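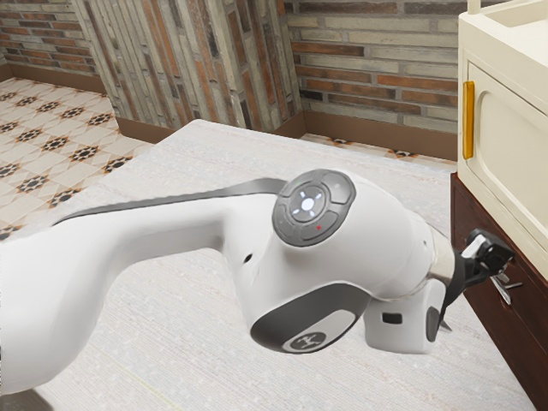

Simulated arm with its fingers at the drawer front, cabinet and base task, render from the Wirasa scene set.

Gripper and Controller Comparison, Working Group Minutes
Friday, 1:30 p.m., Zotholm building, upstairs meeting room

Present: Irja Saarela (chair), Eun-ji Jin, Iman Amrani, Ye-rin Joo
Remote: Bo-ram Sung (joined during item 2)
Notes: Ye-rin Joo

1. Minutes of the previous meeting
Accepted with one correction. Under item 3, the sentence about the Choo controller should say that the force limit was left at its default in simulation only. On the bench arm it had already been lowered. Ye-rin has fixed the shared copy.

2. Simulation runs, cabinet and drawer scene
Iman reported on the drawer task. The two controllers under comparison are the plain position controller and the Choo compliant controller. Both were run with the two-finger gripper from the same set of start poses, 27 per controller. A run counts as a success if the drawer is open past the halfway mark and the fingers have not slipped off the front.

Position controller: 23 of 27.
Choo controller: 27 of 27, but slower on every start pose.

Bo-ram asked whether the failures with position control had anything in common. Iman said all four came from start poses where the wrist comes in low over the table and the fingers meet the drawer front at a steep angle. The controller keeps pushing toward its target and the fingertips slide. With the compliant controller the wrist gives a little and the fingers settle.

Eun-ji was not convinced that this would carry over to hardware. The contact friction in the scene was set by hand and has not been checked against the real fingertips. Iman agreed and said the numbers should not go in the report without that note next to them.

Irja asked why the cabinet door was not part of the test. Iman said the long vertical handle is easy for the fingers to get around and both controllers did well on it in early tries, so it does not separate them. Agreed to leave the door out of the comparison and mention it in one line.

There was some discussion of the room textures. The brick walls and the star-pattern floor tile are part of the standard scene and are randomized between training runs. For the comparison they were held fixed. Bo-ram would like at least one set with randomized textures, as the policy takes camera input. Irja said that is a separate question from the controllers. Left open.

3. Bench arm
Eun-ji has the bench arm back in service after the wrist cable was replaced. Joint zeroing was repeated and the results match the earlier values. The old cable had worn through where it was tied down near the elbow, and the new one is routed with more slack.

The mock drawer from Wirstead has been delivered. The front is flatter than the one in the simulation, which has beveled edges. Iman can either change the simulated drawer or ask Wirstead for a second front. Irja preferred changing the simulation. Iman said the mesh is shared with another project and would need to be copied first, a morning's work at most.

Eun-ji asked that nobody run the arm at full speed near the mock drawer until the table clamps are in.

4. Gripper options
Two candidates remain: the current two-finger gripper, and the same gripper with soft pads fitted to the fingers. The three-finger unit has been dropped. It does not fit between the cabinet and the table edge at the angles needed, and it was heavy for the wrist.

Ye-rin fitted the soft pads on the bench gripper and did some grasps by hand command. The pads hold the drawer front well but add enough thickness that the fingers no longer fit into the narrowest gap on the task list. She will measure the gap again with a feeler gauge. Eun-ji suggested trimming the pads at the tip. Ye-rin has spare pads and will try it on one pair.

Bo-ram asked for the padded fingers to be added to the simulation before any more runs are done. Iman can do the geometry but has no good values for the pad stiffness. Ye-rin will do a simple press test on the bench scale and send him the readings.

5. Logging
The log folder for the simulation runs has 1645 files in it and the naming is not consistent. Some have the controller in the name, some only the start pose. Bo-ram has a script that reads the controller name from the header and renames the file. Agreed to run it on a copy first. From now on, the names will be in the order controller, gripper, start pose.

6. Report
Draft is due to the Wirasa leads at the end of June. Irja will write the introduction and the section on methods. Iman has the simulation results and Eun-ji has the bench results. Irja wants a page limit and proposed around ten pages without the tables. No objection.

7. Actions
Iman: copy the drawer mesh and match it to the Wirstead front. Add padded fingers once the readings are in.
Ye-rin: press test on the pads, trim one pair, remeasure the narrow gap.
Eun-ji: fit table clamps, then repeat the start poses on the bench with both controllers at reduced speed.
Bo-ram: run the rename script on a copy of the log folder and send round a list of anything it could not read.
Irja: report outline to everyone before the next meeting.

8. Other business
The meeting room is booked by another group next week. We will meet in the lab at the same time.

Meeting closed 2:40 p.m.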